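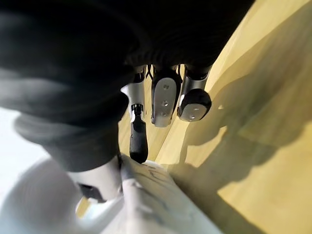 Dark fabric on pale wood

Promo EP with no catalogue number – worth anything?

Róisín Foley
Picked up a 7 inch promo EP on Sunday at the Wevthorpe record fair, paid 20 quid for it. Label says Nonik, side A has three tracks by the Duggan Brothers, side B is two instrumentals. No catalogue number on the label or sleeve. Only thing scratched in the run-out is 187 and then a letter, could be a B or an 8. Sleeve is plain with a stamp saying NOT FOR SALE. Bit of ring wear, vinyl plays fine apart form a click on the last track. Is it a real promo or did someone run these up later? Don't want to sell it for a fiver and regret it.

metidbridge_vinyl
Nonik did a few of these for radio and shops. Stamped sleeve is right for them, the later copies came in a printed one. Check the centre – promos I've had were all solid, shop copies had the push-out middle. If it's solid I'd say genuine. Condition matters more than anything with these. Sold one last January for 29 but that had the press sheet with it, without the sheet expect less. Don't clean the stamp whatever you do, it's water based and will smear. Also get a proper photo of the run-out under a lamp, if it's 187B it's the second cut and there are more of those about.

tonearm2
no idea about the label but the Duggan Brothers were rubbish live lol. try the fair in Metidbridge, theres a bloke there buys anything on 7 inch

Róisín Foley
Thanks both. Centre is solid. Looked agian with a torch and it's a B, so second cut then. Might just keep it, side B is quite good.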